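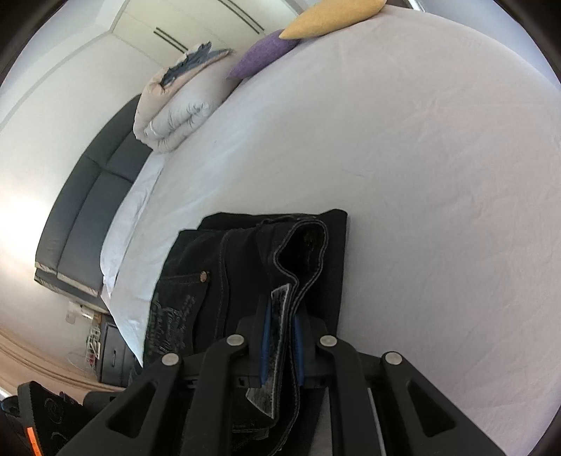

Figure 2. Folded black jeans on a bed, with the patch on the waistband.

3.2 Denim

Jeans kept their folds better than any other garment in the Sindley households. Of the 715 folded items logged, 300 were trousers, and most of these had been folded on a bed. The waistband is the thickest part and tends to stand up from the stack (Figure 2), so the layers below it lie flatter than the top. We measured stack height at the waistband and again 30 mm from the opposite edge. Shirts and knitwear are covered in Section 3.3.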